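Cup (drinking vessel)

A cup is a small open vessel used for drinking. It is held in one hand, and in most cases it has a flat bottom, so that it can stand on a table by itself. Cups are made from many materials, among them clay, glass, metal, plastic and paper. A cup with a handle and thick walls is usually called a mug, and a tall one without handle is often called a tumbler, but in everyday speech the borders between these words are not strict.

Form

The walls of a cup are either straight or become wider toward the top. Wider tops make it possible to put one cup inside another, and a high stack of them takes little room in a cupboard. The upper edge is called the rim or lip. In plastic cups the lower edge is frequently rounded, which makes washing easier and leaves no sharp corner where old drink can collect.

Paper cups have a seam along the side and a rolled rim. The bottom is a separate round piece, set a little higher than the lower edge of the wall. The inside is covered with a thin layer of plastic or wax – without it the paper would become soft after some minutes. 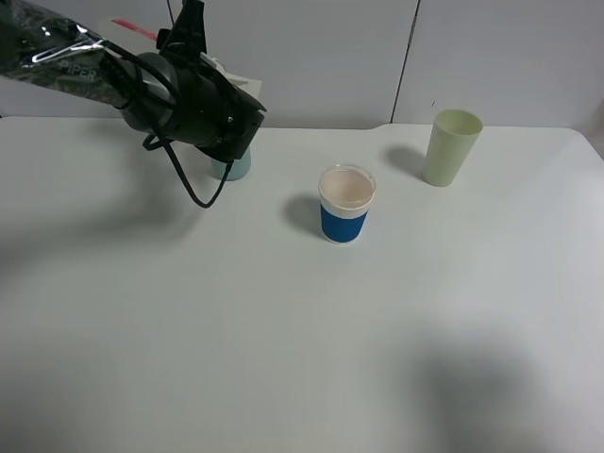
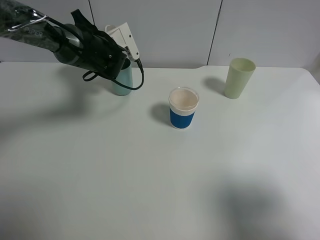

A pale blue cup on a white tabletop; in both pictures also a cup with a blue band.

Sizes

Small cups for water or juice hold 6 or 9 ounces. Larger sizes are common for coffee and cold drinks. The size is normally measured to the rim, so the amount which can be carried without spilling is smaller.

Color and decoration

Reusable plastic cups are sold mostly in one plain color. Paper cups are printed before the sheet is cut and rolled, and a band of one color around the wall is among the simplest designs. In the town of Podberg a paper cup works was opened in the former Rutherford mill and employed 23 people. It produced 3000 cups in an hour, all with a plain band, and supplied the canteens of Bradeck.

Care and disposal

Reusable cups are washed after each use and dried upside down. Paper cups are meant for one use. Because of the inner layer they are not accepted everywhere with ordinary waste paper, and local rules should be checked.

See also: Mug, Tumbler, Saucer, Paper plate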